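Workshop notebook, Nondside unit
June 2026

Van back on the ramp first thing. Awning side rail still weeping at the rear corner, so stripped the old sealant again, third go. Butyl tape this time, no shortcuts. Left the clamps on and got on with the rest of the list.

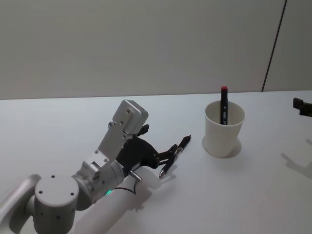
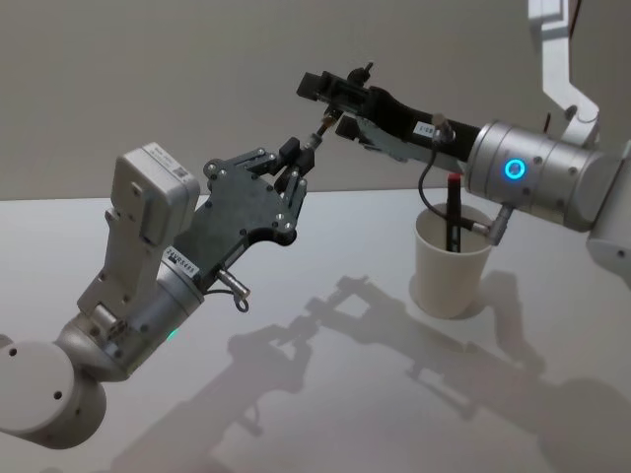

Both at the white table, arms in each. Two arms meeting in the second one.

Leisure battery. Held up ok over the weekend with fridge on and one light. Wants a proper load test before the Olvera trip, not just me looking at the panel and hoping. Earth strap was furry, wire brushed it, greased, back on. Check again in a week.

Payload. Took her over the weighbridge at Mostilton on the way in, full water, gas, bikes on the back. Came out with 35 kg spare, less than I wanted. Bikes alone are a chunk of that. Options: travel with the fresh tank a third full and fill up at the site, or leave the big BBQ at home. Probably both. Also the toolbox has crept up again, go through it, there are 3 adjustable spanners in there and I use one.

Route. Planner gives 1368 miles door to door, not counting the ferry. Longest day is 382 and I don't fancy it, the last stretch is all hairpins acording to the forum. Split it, stop somewhere flat with hookup. The Dorker site looks good for the first night out, late arrivals allowed till ten, barrier code by text. Need to ring re height at the entrance, their page says one thing and the map reviews say another. We are taller with the new roof vent, MEASURE IT and put the sticker on the dash.

Tyres. Fronts fine. Rears have the tread but date codes are old and there's fine cracking on the offside sidewall. Not taking those over mountains. Two ordered, fitting when they come, do the valves at the same time. Spare never been off its carrier as far as I can tell, carrier bolt siezed. Soaked it, will try again tomorrow with the long bar.

Water pump pulses when the tap is barely open. Pressure switch or air in the line. Tightened the jubilee clip under the sink, bit better, not cured. Parked that one.

Still to do:
gas locker vent mesh
step switch, sticks halfway
warning triangles, headlamp deflectors, check what's needed for each country
insurance, green card or not? ask
fridge door catch, since February!!

Rail corner: hose on it tomorrow once the tape's had the night. If it weeps again the whole rail comes off.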